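# The gripper that wouldn't let go

So Warside had a bad morning in December, and I'm still a little annoyed about it!
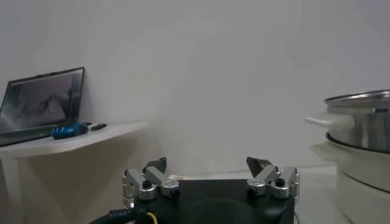 It had run 285 cycles without a hiccup, then on the next one the fingers closed and stayed closed. No error, nothing in the log — just a stuck gripper and me poking at the stop button (which worked, phew). Cheuk-hei Tang found it after 35 minutes: a loose pin in the connector, so the open command never arrived. I've reseated it and I'm running 3 short tests tonight before I trust it with anything heavy.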